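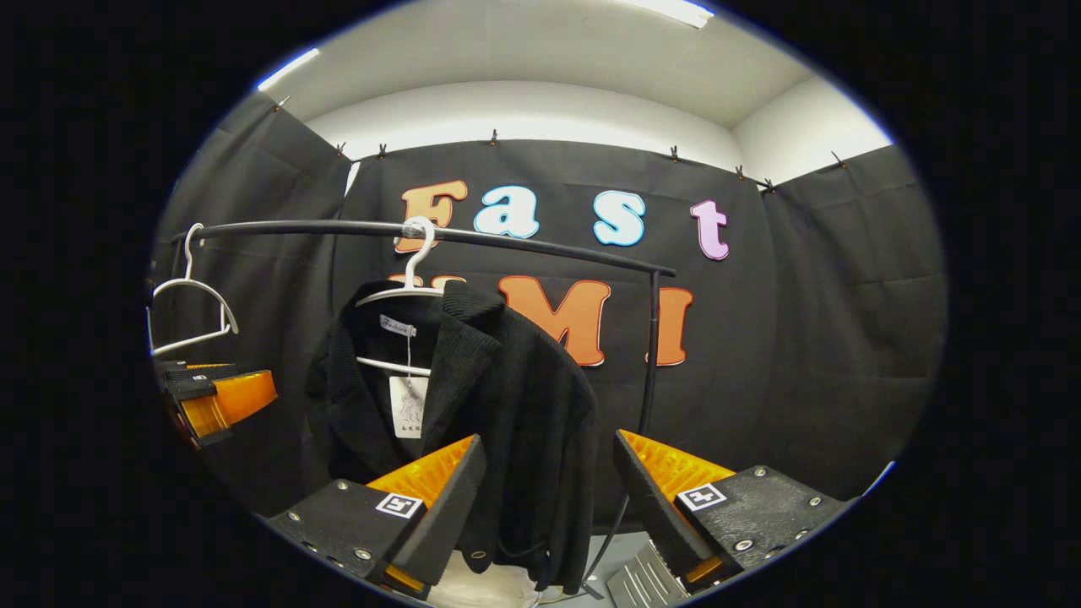
Regeln für Handgreifer-Aufnahmen mit Textilien - was schreibt ihr fest?

riffelblech
12.10.2019
Wir überarbeiten bei Relholm die Aufnahmeregeln für Kleidung auf Bügeln. Bisher stehen 13 Punkte im Blatt, und jeder legt sie anders aus. Mein Entwurf:
- Marker an beiden Fingern müssen vor jedem Durchgang frei und sauber sein.
- Startstellung: Greifer offen, Kleidungsstück zwischen den Fingern, noch kein Kontakt.
- Etiketten und Preisschilder bleiben dran.
- Hintergrund einfarbig, Stoff oder matte Wand.
Was fehlt?

Knickarm_West
Punkt drei würde ich streichen. Ein Preisschild am Faden pendelt und hängt dann im Polster. Bei uns kommt alles ab, bevor aufgenommen wird.

riffelblech
Im Laden hängt es aber auch dran. Wenn das Modell nie ein Schild gesehen hat, greift es später danach.

tolvana
Ich sehe das wie riffelblech. Wir haben im Projekt Drernberg 470 Durchgänge ohne Schilder gemacht und mussten danach 200 mit Schild nachholen. Schreibt lieber rein, dass der Zustand im Protokoll steht: Schild ja/nein, Bügel leer oder belegt.

Knickarm_West
Zum Hintergrund: schwarzer Stoff und schwarze Jacke ist eine schlechte Kombination. Cord geht noch wegen der Rippen, aber die Kante am Revers verliert man schnell. Und große bunte Buchstaben auf dem Stoff sind nicht einfarbig, da widerspricht sich euer Blatt.

riffelblech
Die Buchstaben geben der Lokalisierung etwas zum Festhalten. Auf glattem Schwarz driftet uns die Spur weg. Dann muss Punkt vier anders heißen, stimmt.

mz_greift
Vorschlag: "Hintergrund ruhig, mit festen Merkmalen, während einer Serie unverändert." Die Klammern an der Oberkante vor der Serie prüfen. Wenn der Stoff rutscht, ist die Karte hinfällig.

tolvana
Und beidhändig: Der zweite Greifer hat auch eine Startstellung. Bei uns stand das nirgends, und jeder hielt ihn woanders.

Knickarm_West
Beim Hintergrund einverstanden. Beim Schild bleibe ich dabei, höchstens als getrennte Serie.

riffelblech
Getrennte Serie kann ich eintragen. Zweiter Greifer kommt als eigener Punkt dazu. Den neuen Stand stelle ich im Dezember hier ein.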